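Flover Netz & Technik
@flover_technik

1/ Thread zu Einweg- und Mehrwegflaschen aus PET, genauer: zur Gewindemündung. Anlass ist eine Umstellung bei der Abfüllung Stakow, die wir im August begleitet haben. Stand 2022-09-20.

2/ Begriffe vorweg. Mündung = der Teil oberhalb des Tragrings. Tragring = der umlaufende Kragen, an dem die Flasche in der Luftförderung hängt. Preform = der spritzgegossene Rohling, aus dem die Flasche geblasen wird. Die Mündung ist am Preform bereits fertig und wird beim Blasen nicht mehr verformt.

3/ Daraus folgt: Wer die Mündung ändert, ändert nicht die Flasche, er ändert die Linie. Betroffen sind Spritzgusswerkzeug, Blasdorne, Greifklammern, Füllventilzentrierung, Verschließköpfe, Verschlusszuführung und Inspektion.
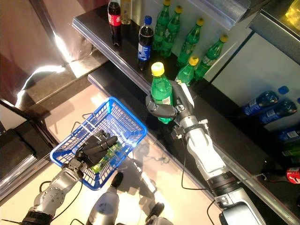
4/ In Stakow lief bisher eine hohe Mündung. Die neue ist kürzer, das Gewinde hat weniger Umschlingung. Materialersparnis pro Preform klein, über die Jahresmenge relevant. Der Verschluss wird ebenfalls leichter und muss neu qualifiziert werden.

5/ Öffnungsmoment. Zwei Werte sind zu unterscheiden: das Moment bis zum Lösen der Dichtung und das Moment bis zum Bruch der Stege am Garantieband. Bei der kurzen Mündung liegen beide zeitlich dichter beieinander. Wer nur den Spitzenwert protokolliert, sieht das nicht. Bitte die ganze Kurve speichern.

6/ Prüfumfang bei uns: 60 Flaschen je Verschließkopf, davon 50 auf Moment, der Rest auf Dichtheit und Bandbruch. Stichprobe nach Kopfnummer getrennt ablegen. Gemischte Proben verdecken genau den einen Kopf, der falsch eingestellt ist.

7/ Befund der ersten Serie: Kopf 9 auffällig, Auftragsmoment zu niedrig. Ursache war eine verschlissene Magnetkupplung, mit der Umstellung hatte das nichts zu tun. Der Fehler bestand vermutlich schon vorher, die hohe Mündung hat ihn toleriert.

8/ Zweiter Befund: Schräg sitzende Verschlüsse nach Anlagenstopp. Die Verschlussrutsche (Lieferant Żak) war auf die alte Kappenhöhe justiert. Spalt nachgestellt, danach keine Schrägsitzer in der Serie.

9/ Noch zu den Preforms: Lagerung trocken, Kartons nicht überstapeln. Ein ovaler Tragring fällt erst in der Förderung auf, und dann als Stau. Die Nachmessung kostet uns 178 Teile pro Charge. Das ist vertretbar. 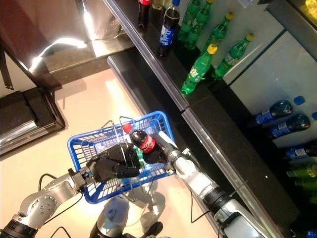

10/ Zur Lage der Flasche nach der Abfüllung. Geprüft wird überwiegend stehend, da liegt über der Flüssigkeit ein Gaspolster und der Dichtkegel wird nur vom Gas beaufschlagt. Im Gebrauch gilt das nicht durchgehend: Die Colaflasche am Korb oben liegt fast waagerecht, und in solcher Lage kann das Getränk je nach Füllhöhe direkt an der Dichtung anstehen. Wir lagern deshalb einen Teil der Dichtheitsproben liegend.

11/ Auswertung der liegenden Proben: Gewicht vor und nach Lagerung, Sichtprüfung am Gewinde, CO2-Gehalt am Ende. Gewicht allein genügt nicht. Gasverlust ohne Flüssigkeitsaustritt ist der häufigere Fall und liegt bei kleinen Gebinden nahe an der Waagenauflösung.

12/ Rückfrage per Mail war, ob man alte Verschlüsse auf der neuen Mündung aufbrauchen kann. Nein. Gewindelänge und Dichtkegel passen nicht zueinander, das Garantieband greift nicht unter den Wulst. Restbestand sperren und kennzeichnen.

13/ Messprotokoll als Tabelle liegt im Projektordner Florgate, Unterordner Stakow, Blatt 2. Spalte »Bandbruch« ist in Grad Drehwinkel angegeben, nicht in Nm. Korrekturen bitte direkt ins Blatt schreiben.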